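Gathering Day at the Clesden Room
Munenik project gallery
Posted Tue 18 December

We finally have pictures from the Clesden room, and I'm so happy to get them up! If you're new, Munenik is our attempt to teach a learning system ordinary tabletop chores by having people do them by hand, over and over, with grippers they hold themselves. Every short recording of one chore is what we call an example. The goal we set back in May was 2,000 of them for the tabletop set.

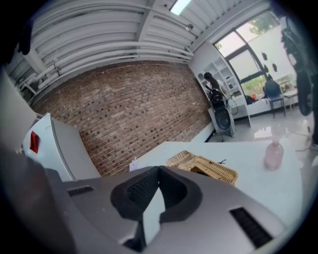 We're at 1,358 now, and I still get a kick out of watching the number go up. Of those, 1,143 have passed review, so they're trimmed, labeled and ready for training. The rest are waiting for somebody to look them over (mostly me, and mostly in the evenings).

A good example is pretty short. Reach, close, move, let go, back off. New people tend to rush the last part, and the system then learns to yank its hand away while the thing is still settling, so please back off slowly. Slower than feels natural!
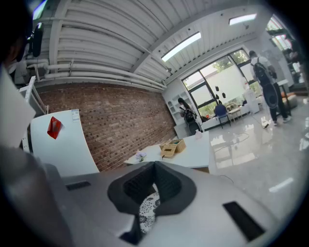

Small household stuff is my favorite kind of session. Baskets, flowers, a little bottle: they're light, they're different shapes, and each one wants its own approach. Wicker is great for this. There are so many places to grab it, and two people will almost never choose the same one. We keep all of those choices, even the odd ones, as long as the grip holds.

We also change the layout between takes. Slide something over, turn it a bit, swap two things around. Fitasex, who handle our training runs, asked for more of that after the first batch, when the system got very good at reaching for one spot on the table and pretty bad at everything else. Lesson learned.

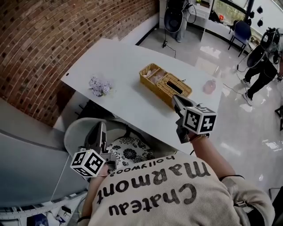 Two-handed chores are the big news this season. Holding with one hand and working with the other is so easy for us that it's hard to explain, and getting it into examples takes patience. The instruction sheet is now on its 4th version. It's shorter than the third, thank goodness, and the part about which hand starts is gone completely. Start with whichever you like.

Misses are welcome too. If you fumble something and recover, keep going and mark the take as a recovery. Chow, the little labeling tool we use, has its own tag for those, and they're some of the most useful takes we have. A take where you give up halfway gets the "stopped" tag and stays out of training, but we don't throw it away. 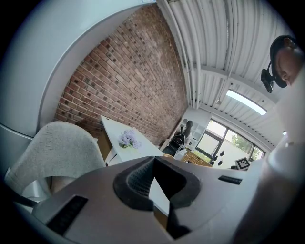
Do I need any robotics background to help record?

None at all. If you can set a table you can do this, and we'll go through the sheet together and do some practice takes before anything is saved.

More galleries are coming once the next set is sorted. Drawers and lids are up next, and I can't wait.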